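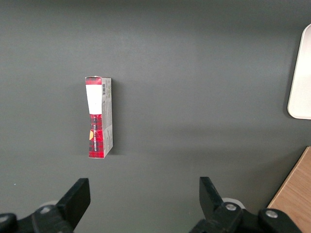

Irneck Pocket Sky Quality Meter

Item 2 in our night sky range. In stock at Barnside, usually sent the next working day, not Tuesdays.

We were in two minds about stocking this. Sky brightness meters have a habit of promising more than a small light sensor can give, and the first one we tried, years ago, gave three different answers from the same garden gate in as many minutes. The Irneck is better than that. How much better depends on what you want it for.

What it does

You point it straight up, press the button, and wait. After a pause it shows how dark the sky overhead is, in magnitudes per square arcsecond. A higher number means a darker sky. In a city centre you may see 17 or so, and on a moonless night well away from towns you should get past 21. If yours says 23, something is wrong, most likely a hand over the sensor.

What the maker says, and what we think

"Scientific accuracy in your pocket." No. It is a pocket meter, and two of them side by side will not agree to the last digit. We compared a pair from the same delivery in the yard at Pennington and they stayed close enough to each other to be useful, but we would ignore the second decimal place altogether.

"Finds the darkest site near you." It doesn't find anything. You still have to drive there.

"Works in all conditions." It will give a number in all conditions. Thin high cloud over a town makes the sky brighter, the same cloud over a moor can make it darker, and the meter has no idea which one you are under. Write down the weather next to the reading or the reading is worth very little.

"Up to 300 stored readings." This one is true. You can't download them, though. You scroll back through them one at a time with a single button, so take a notebook.

Who it suits

People who want to keep an eye on one place over several years, for example to see what new street lamps have done. Take readings from the same spot, at the same height, with the moon down, and the trend will mean something even if the single figures are a bit off. Schools and local astronomy groups get good use out of them too.

If you only want to know whether you can see the Milky Way from your back garden, go outside and look up. Give your eyes twenty minutes first.

Details

Field of view: narrow version, fitted with lens
Display: red, two brightness levels (the lower one is still a touch bright)
Battery: 9 volt, not supplied
Storage: 300 readings
Warm-up: leave it outdoors for a few minutes before the first reading
Weatherproof: no, whatever the leaflet suggests about dew

Extras

Corko tripod plate, for keeping the meter level. Worth having, as a tilted meter picks up the glow near the horizon. The Corko padded case is just a padded case and an old sock does the same job.

Returns

You have 50 days to send it back if you don't get on with it. Please take the battery out first. We can't recalibrate meters ourselves, and Irneck will only do it in November, so plan around that.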